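Ulldale kitchen swap opens for a second season

ULLDALE - The kitchenware swap at the old Vermeulen building will reopen in September with longer hours, more shelf space and a table set aside for bowls, which were the items visitors asked for most often last year.

The swap lets residents bring in clean, usable kitchen items and take home the same number of pieces at no charge. Plates, mugs, mixing bowls, baking dishes and small pans are accepted. Knives, glass lids without a matching pot and anything with a power cord are not.

Organizers said the first season moved more ceramic than they had planned for. Shelves meant for cookware were given over to dishes by the second month, and boxes of mugs were stored in the hallway for lack of space. The building's owner has since agreed to let the swap use a second room on the ground floor.

Doors will open at 4 p.m. and close when the last visitor is through, usually before 8. Each household may bring up to 90 pieces over the season, and no more than 3 boxes on any one visit. Items should be washed and dried at home. The sink in the building is for staff use.

Bowls will be checked for chips and cracks before they go out. A piece with light scuffs or small marks on the inside will be accepted, but a chip on the rim means it goes back to the person who brought it. Pieces that are turned away can be left in a bin by the side door, where they will be collected for use as drainage material in the Ulldale community garden.

The swap will also take unopened canned goods this year for the town pantry. Fresh fruit is welcome on the day it is brought in, and will be put out for visitors to take. Lemons and limes have been donated in quantity by households with trees in sunrooms, according to the organizers, who ask that fruit be handed over at the front desk and kept out of the boxes of dishes.

Parking is available behind the building. The Zonix bus stop on the corner is a 2-minute walk from the door, and the ramp entrance is on the same side. Visitors who need help carrying boxes can ring the bell at the ramp.

A list of items the swap is short of will be posted in the front window each month. Soup plates, pie dishes and medium saucepans are at the top of the first one. 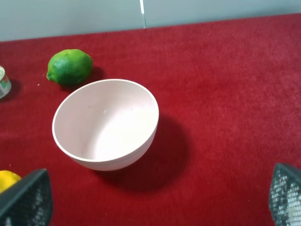
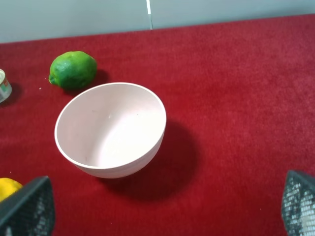
Pale pink bowl with a lime on a red tabletop.

One reader, writing in after the dates were announced, asked whether sets could be kept together, saying she had brought in a set of four matching bowls last season and seen them leave with four different people. She would have waited for someone who wanted all of them, she wrote, and suggested tying sets with string so that they go out as one item.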